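The suitcase comes out before the clothes do. That is the rule for the woman who runs the two-person repair service at Clandix, a small audio equipment firm, and who spends a good part of the year carrying gear to customers.

"Clothes I can buy anywhere," she said. "The right cable at nine at night in a town I don't know, I can't."

She has been making these trips for 5 years. On the first one she left a charger in a hotel and lost half a day looking for a replacement. Since then everything with a plug on it goes into the case first, in one heap, and gets sorted on the floor.

"I tried doing it on the bed. Things roll under the pillow. The floor is hard and flat and you can see what you dropped." 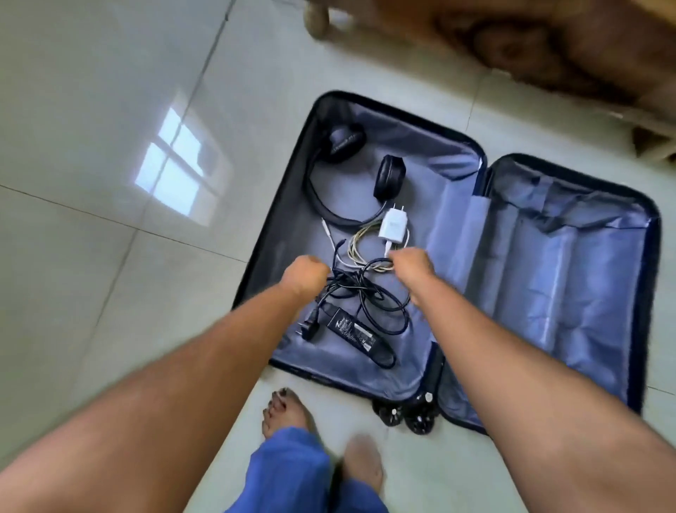 DRIVOLBRIDGE, 8 Sep 2019

Headphones go at the top of the base, on their side. She doesn't fold them or put them in a pouch. The charger sits close by with its cable still plugged in, and the light-colored cables get coiled. The black ones are always the last job.

"They're the ones that knot. I take one end and follow it with my fingers. If you pull, you're there all night."

She gives herself 40 minutes for the whole case. Cables take up most of that. Each one is wound loosely, over the hand and never around the elbow, and closed with a strip of cloth tape. Anything she can't match to a device stays home in a drawer.

Asked how many spares she takes, she said 3, all of them short. Long cables weigh too much and she has never needed one on the road.

The hard shell was a later change. For years she used a soft duffel, until a headphone band snapped on the way to a job in Watwood. She prefers a case that opens flat, with one side for equipment and the other for clothes.

"My husband packs in ten minutes and then asks me for a charger," she said.

Her next long trip is in November, to a customer who has ordered parts for a listening room. She plans to take the same case. The wheels are starting to stick, and she wants to oil them before she goes.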